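Review: Femow paired hand-held grippers, on a six-week loan
Equipment Review Group, Carrillo Technical Institute
2024-05-23

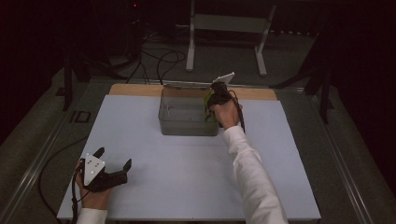 The Femow set is sold to teaching departments and small laboratories that wish to record manual tasks for later use in training robot arms. It consists of two hand-held grippers, one for each hand, with cables, a carrying case and a licence for the recording software. The Institute received one set on loan from the supplier, Bodetti, and returned it in the condition in which it arrived. No payment was made or received in connection with this review.

The loan was managed by Noemí Gallegos of the automation section. Most of the recordings were made by Refugio Ibarra and Anayeli Salinas, neither of whom had used equipment of this type before. Their task list was kept simple on purpose: lifting small items out of a plastic tub, putting them back, passing an item from one gripper to the other, and folding a cloth. By the end of the loan the section held 441 completed recordings, of which 59 were rejected on review. The greater part of the rejected recordings came from the first week.

Handling

Each gripper is held from behind and closed with the fingers of the same hand. The action is light and the jaws return to the open position without help. Both operators found picking up small items straightforward within an hour or so. Reaching down into a tub takes longer to learn, as the operator must judge the position of the jaws against the wall and not that of his or her own knuckles. Ms Salinas, who has smaller hands, reported some strain at the base of the thumb after long sessions. The handles come in one size only, and we would ask the maker to look at this again.

The plate on top of the gripper adds a little weight ahead of the wrist. It did not trouble either operator during short tasks. It did, however, catch on the rim of deeper containers when the hand was tilted, and a shallow tub is therefore recommended for beginners.

Cables

The set is wired throughout. The cables supplied are long enough for work at a table, and the connection did not drop once during the loan. They do, however, gather on the floor, and the section spent more time than it would have liked in keeping them clear of feet and table legs. The clips in the box are too few and too weak. Departments should allow for proper cable covers from the outset, particularly in rooms used by more than one class.

Recording software

Installation took most of a morning. The manual refers in two places to a menu that no longer exists, and the section had to write to Bodetti for the correct steps. A full reply was received the next working day. Once set up, the program is plain and dependable. Recordings are started and stopped from a single window, and files are named in order without any action by the operator. Rejected recordings may be marked but cannot be deleted in a batch — a small matter, but a tiresome one after a long afternoon.

The section also tried the export function with Gustier, the package already used in our second-year course. Files opened correctly after the frame rate had been entered by hand. This requirement is not mentioned in the manual.

Durability

One screw on the left gripper worked loose in the fourth week and was tightened with the key provided. The finger pads showed light wear at the tips. Replacement pads are sold in packs of 102, a quantity far beyond the needs of a teaching department, and Bodetti has been asked whether smaller packs might be offered.

Price and recommendation

The set was quoted to us at £700 on the education rate, with the first year of the licence included. Yoon-hee Moon, who reviewed the figures for the Institute, considers this fair for the hardware but notes that the cost of renewing the licence has not yet been confirmed in writing.

The group recommends the Femow set for supervised teaching at a fixed table. It is not recommended for work that requires the operator to move about the room. Purchase of two sets will be considered in October, subject to the supplier's answer on licence renewal. Enquiries from other departments should be addressed to Higinio Medrano at the equipment office.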